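Plistwood control software group
Minutes of the March meeting

Present: Ohemaa Bonsu (chair), Arash Bahrami (minutes), planning team, perception team, two from Ondevus by phone
Apologies: Hubáček test site

Meeting opened at 10.05.

1. Minutes of the last meeting

Agreed, with one change. Item 4 should say that the gripper limits were moved to the config file, and that the old values stay in the code until the next release. Arash to correct the shared copy.

2. Actions carried over

Log rotation on the simulation server is done. The disk has not filled up again.
The joint naming list is still open. Ondevus use a different order for the finger joints from ours, and the conversion is done in two separate places. Ohemaa asked for one function, in the bridge package, with a test. Carried over.
Licence renewal for the physics engine: paid.

3. Two-arm sorting task in simulation

Arash reported on the block and bowl task. Each hand holds a cube and places it in the bowl of the same colour, pink on the left and cyan on the right. The planner now treats the two arms as one problem up to the grasp and as two separate problems after it. Planning time has come down as a result, but the arms no longer finish together.

The last batch was 400 runs with random bowl positions. There were 27 failures. Most of them were on the left side, where the cube touched the outside of the rim on the way in and turned in the fingers. The planner uses the cube's centre to check clearance and takes no account of how the cube is tilted in the hand. Arash proposed using the lowest corner instead. The planning team would prefer a bounding sphere, as it is cheaper and does not need the cube's rotation. Ohemaa asked for both to be tried on the same seeds before anything is merged.

It was noted that 7 of the failures were timeouts and had nothing to do with contact. These should be reported separately in future – the summary script puts them all under "failed" at present.

Action: Arash to run both clearance checks on the same seeds.
Action: planning team to split timeouts from contact failures in the summary script.

4. Perception

The colour matching step was discussed. It works on hue only, and the cyan cube is sometimes given a low score because its shaded faces come out greyer than the bowl. Raising the saturation tolerance fixes this but lets in some of the background at the table edge. The perception team will try masking the table first.

Ondevus asked whether the pose estimate could be published at 60 Hz. The answer for now is no. The estimator can keep up on the simulation server but has not been timed on the control computer. Ohemaa did not want to promise a rate before that is done.

Action: perception team to time the estimator on the control computer and send the figures to Ondevus.

5. Controller

The wrist jump seen at the start of the lowering move has been traced. The trajectory was being re-timed twice, once by the planner and once by the controller, and the second pass rounded the first point to zero. The planner's pass has been switched off by a flag. There was some discussion about which of the two should stay in the long run. Ondevus would like it in the controller so that hand-written trajectories are covered too. No objection. The flag will become the default in the next release and the old code will be removed in the one after.

6. Replay tool

The Prornport viewer now opens our log files without conversion. Finger joints play back correctly, but object colours are lost unless the scene file is in the same folder. It was agreed to write the scene file next to each log automatically. This adds about a second to the end of each run, and the meeting was content with that.

Arash asked that still renders attached to bug reports come with the seed and the step number. Several recent reports had neither and could not be reproduced.

Action: Ohemaa to add both fields to the bug report template.

7. Release

The branch closes once item 3 is settled. The Hubáček site has asked for the release notes in advance this time, with a list of changed parameters. Planning team to draft.

8. Any other business

The simulation server will be off for one afternoon for a memory upgrade. Long batches should not be left queued.
The booking page for the meeting room has moved. Link on the group page.

Next meeting: same time and room, date to be sent round by Ohemaa.

Meeting closed at 11.20.

Attachment to item 3
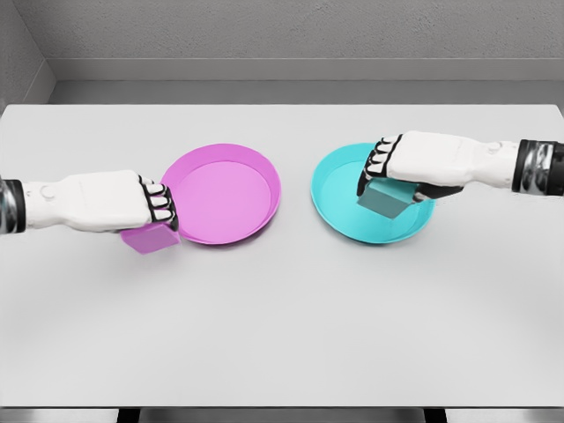
Two-arm sorting task, simulation render. Pink cube beside the rim of its bowl, cyan cube over its bowl.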